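Hex key

A hex key is a small hand tool used to turn screws and bolts that have a six-sided socket in the head. It is also called an Allen key, an Allen wrench or a hex wrench. The most common form is a single length of steel with a hexagonal cross-section, bent into an L with one long arm and one short arm.

124 shares | 8 comments

Use

Either end of the key can be put into the socket. With the short arm in the screw, the long arm works as a lever and gives more turning force. With the long arm in the screw, the key can be spun quickly and can reach into narrow spaces, but it gives less force.

The screw head needs no clearance around its sides, as it would for an open-end wrench. For this reason socket screws are often set into a recess, with the top of the head level with the surface or below it. They are common on bicycles, machine parts, door hardware and flat-pack furniture.

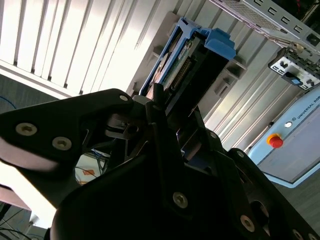

Sizes

Keys are sized by the distance between two opposite flat sides, known as the width across flats. Metric keys are marked in millimeters and inch keys in fractions of an inch. Some metric and inch sizes are very close to each other – a 5/32 inch key measures 3.97 mm and will enter a 4 mm socket – but a poor fit can round off the corners.

A household set usually starts at 1.5 or 2 mm and goes up to 8 or 10 mm. Larger keys are sold singly for heavy machinery.

Variants

Ball-end keys have a rounded tip that lets the tool enter the socket at an angle. The neck behind the ball is thinner than the rest of the key, so this end is used for running a screw in or out and the plain end for final tightening. T-handle keys have a crossbar grip and are common in bicycle shops. Folding sets hold several keys in one handle, like the blades of a pocketknife. Hex bits fit ratchets and power drivers.

Manufacture

Most keys are made from hardened alloy steel. Hexagonal wire is cut to length, bent, heat-treated and given a finish such as black oxide or nickel plating. The ends may be chamfered so that they enter the socket more easily.

Damage and removal

A socket that has lost its corners is said to be stripped. Common causes are a worn key, the wrong size, or dirt that keeps the key from going all the way in. A worn key can be restored by grinding the tip back to sound metal. Stripped screws are usually removed with a screw extractor or by drilling off the head.

See also: Hex bolt, Screw drive, Set screw, Torque wrench

Page last edited 20 Sep 2020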